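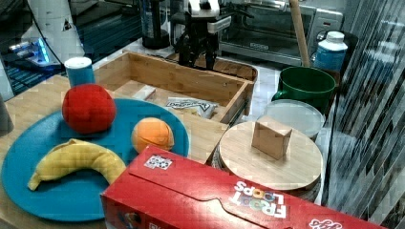 Gripper open over the wooden tray, with the Froot Loops box in front.

28/10/2022

I have been putting off the parts budget for next year, so the figures go here where I can find them again.

The arm is paid for and stays. The gripper is the first question. A spare set of fingers from Wemalon is 68 pounds, and I want two sets on the shelf before anything else is ordered. A second complete gripper is 605. I priced it in August and the quote has lapsed, but I am using the old number until they send a new one.

Props are cheap by comparison. Plush fruit, a plate, a mug and grocery packets come to more than 100 pounds a year once replacements are counted. Cereal boxes crush, and snack bags lose their shape after enough grasps. I now buy packets in pairs and keep one flat in a drawer. Fiducial stickers are printed at home and cost next to nothing.

Lead times matter more to me than the prices. Wemalon quote eight weeks on fingers. Wudico will do a compatible set sooner, but their mounting plate needs an adapter and I would have to re-measure the tool offset - an afternoon gone each time they are swapped.

Order of purchase, then:

Two sets of fingers, now.
Props, as they wear out.
Second gripper, only if the first needs to go back for repair.

The toaster oven stays as it is. A larger tray can wait until I have measured the reach properly.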